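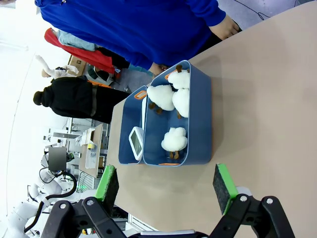 A motorcycle that old ought to be ridden now and then, one reader of our newsletter wrote to us last winter, and a good many others wrote in to agree. We took those letters to heart, and so it is with real pleasure that Nestness can share plans for the Talisberg Vintage Run, a gentle country ride for prewar motorcycles that sets out from our museum yard in June.

The run covers 9 miles of back road between Talisberg and the old mill at Maglaya, with a long stop for coffee and pie at the far end before everyone turns for home. Machines built before 1940 are welcome in any condition, provided they can stop as well as they go, and we will happily take singles, twins, fours and sidecar outfits. Riders may bring a passenger if the saddle allows it!

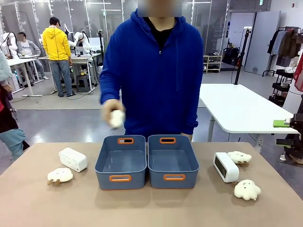
Nestness Motorcycle Museum — Events and Visitor Programs

Leading the way will be our own Flilberg four, back on its wheels after 2240 hours of bench work spread over two winters. Longtime visitors will remember it as the sad gray lump beside the stairs, with a seized crankshaft and a fuel tank you could see daylight through. The engine was stripped to the bare cases, the crankshaft was ground, and new babbitt bearings were poured and scraped in by hand. The tank gave us the most trouble, and we ended up keeping the original top half and letting in a new floor. The paint is the dark green we found under the seat bracket, pinstriped in cream.

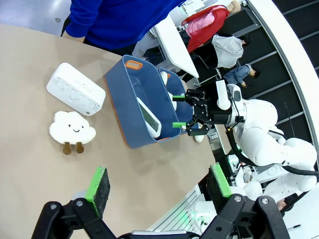
Entries for the run open in May, and each rider may enter up to eight machines, though of course somebody has to ride them all. The yard gates open at 8 in the morning, and we ask that bikes be fueled before they arrive. Please pack light but sensibly, with your plugs, spare cable and tire irons in a saddlebag, and a power bank like the boxy white one on the tan tabletop for your phone, as few of these machines have anything to charge it from. A recovery trailer will follow the last rider home, and there is no shame whatever in needing it.

Spectators are welcome at both ends of the route and pay nothing. The best place to watch, to our minds, is the long hill just before Maglaya, where the older singles have to work for their living. The museum will keep its regular hours, and the Flilberg will be parked by the front doors all afternoon with its engine covers off.

Entry forms are available at the museum front desk.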